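Startseite | Erzählungen | Archiv | Über diese Seite | Gästebuch

Das Ladegerät aus Drelevlow

Eine kurze Erzählung

Als meine Tante mir ihr altes Telefon vermachte, lag es in einer Keksdose, eingewickelt in ein Geschirrtuch, und obenauf ein Zettel mit der Zahl 1412. Das sei der Code, stand darunter in ihrer schrägen Schrift, und ich solle mir bitte Zeit nehmen. Ein Kabel lag nicht dabei.
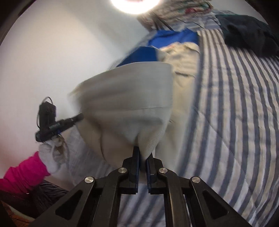
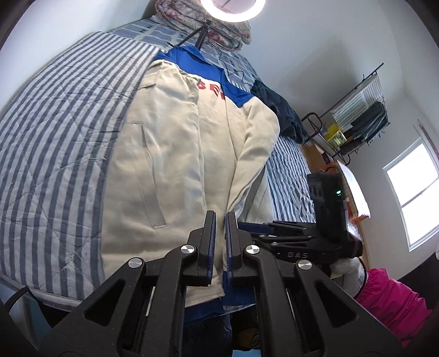 Nun muss man wissen, dass meine Tante dreißig Jahre lang im Elektroladen von Stultmont hinter der Theke gestanden hat, zwischen den Batterien und den Telefonhüllen, und dass sie trotzdem (oder vielleicht gerade deshalb) selbst immer nur dieses eine Telefon besessen hat, ein Naylor mit einer Klappe, die beim Schließen klang wie ein Brillenetui. Den Anschluss an der Unterseite gab es später nie wieder. Er war breit und flach und an einer Seite abgeschrägt, und in der Schublade, in der bei mir alle Kabel meines Lebens wohnen, passte kein einziges hinein, auch nicht mit gutem Zureden.

Ich fuhr also an einem Junimorgen nach Stultmont, mit der Keksdose auf dem Beifahrersitz, und ich gebe zu, dass ich sie angeschnallt habe. Der Laden war noch da. Über der Tür stand jetzt Castoneo, und drinnen hingen die Hüllen in langen Reihen, für alle Modelle bis auf meines. Der junge Verkäufer drehte das Telefon so vorsichtig in den Händen, als könne es ihn beißen.

»Da müssten Sie nach Drelevlow«, sagte er schließlich. »Der alte Chef hat die Restbestände mitgenommen, als er aufgehört hat. Alles, was keiner mehr wollte. Er hat eine Garage.«

»Verkauft er denn noch?«

»Das kommt darauf an, ob er Sie leiden kann.«

Drelevlow liegt eine gute halbe Stunde hinter Stultmont, wenn man sich nicht verfährt, und ich verfuhr mich ausgiebig, einmal bis auf den Hof einer Gärtnerei, wo man mir eine Tasse Kaffee gab und den Weg gleich zweimal erklärte, jedes Mal anders. Gegen drei Uhr nachmittags stand ich endlich vor der Garage. Das Tor war offen. Drinnen saß ein sehr alter Mann auf einem Klappstuhl und sortierte Adapter in Marmeladengläser.

Ich sagte, was ich suchte, und hielt ihm das Telefon hin. Er nahm es, klappte es auf, klappte es zu und horchte dem Geräusch ein bisschen hinterher.

»Das habe ich ihr verkauft«, sagte er. »Mit Personalrabatt. Sie wollte unbedingt die Tischladestation dazu, in der es aufrecht steht. Damit sie es vom Sessel aus sieht, wenn jemand anruft.«

»Und, hat jemand angerufen?«

Er sah mich an, ziemlich lange, und stand dann auf, um in den Regalen zu suchen. Im Inventarbuch, das er dafür aufschlug, hatte jedes Teil eine Nummer in blauer Tinte, und bei der 2460 blieb sein Finger stehen. Es war eine kleine schwarze Station mit Gummifüßen, noch im Karton, die Ecken vom Lagern ganz weich. Früher hatte sie wohl etwa 80 Mark gekostet, so stand es jedenfalls auf dem halb abgelösten Etikett. Er wollte 2 Euro dafür, und als ich ihm einen Schein geben wollte, wurde er regelrecht ungehalten.

Wir steckten sie gleich dort ein, an der Steckdose neben seinem Wasserkocher. Eine ganze Weile geschah gar nichts. Er machte Tee, wir redeten über das Wetter und darüber, dass man Stecker früher so gebaut habe, dass sie nur auf eine Art hineingingen, und dass das für die Leute eine Erleichterung gewesen sei. Dann leuchtete die Anzeige auf, grün und ein wenig schief, und das Telefon gab eine Melodie von sich, die ich aus allen Sommerferien meiner Kindheit kannte. Ich musste meine Tasse abstellen.

Ich tippte den Code ein. Im Speicher waren keine Fotos, dafür war das Telefon zu alt, und nur eine Handvoll Nachrichten. Die meisten stammten von mir. »Bin gut angekommen«, stand da, und noch einmal »Bin gut angekommen«, aus all den Jahren, in denen ich nach den Besuchen bei ihr spätabends mit der Bahn nach Hause gefahren war und meist schon im Mantel auf dem Bett saß, wenn ich es schrieb. Sie hatte jede einzelne aufgehoben. Eine weitere, unter einer Nummer ohne Namen, lautete: »Die Station ist gekommen. Soll ich sie dir zurücklegen, falls deine einmal kaputtgeht?«

Ich hielt dem alten Mann das Telefon hin. Er setzte umständlich die Brille auf, las, und setzte sie wieder ab.

»Sie hat nie geantwortet«, sagte er. »Aber sie kam am nächsten Morgen mit Streuselkuchen.«

Es war schon nach sechs, als ich losfuhr. Die Keksdose ließ ich ihm da, für die Adapter, und die Station stand auf dem Beifahrersitz, das Telefon aufrecht darin. Zu Hause zog ich nicht einmal die Schuhe aus. Ich suchte die Nummer ohne Namen heraus, tippte sie in mein eigenes Telefon und schrieb, dass ich gut angekommen sei.

Zuletzt aktualisiert: Juni

Kontakt | © Alle Texte beim Verfasser dieser Seite | Nach oben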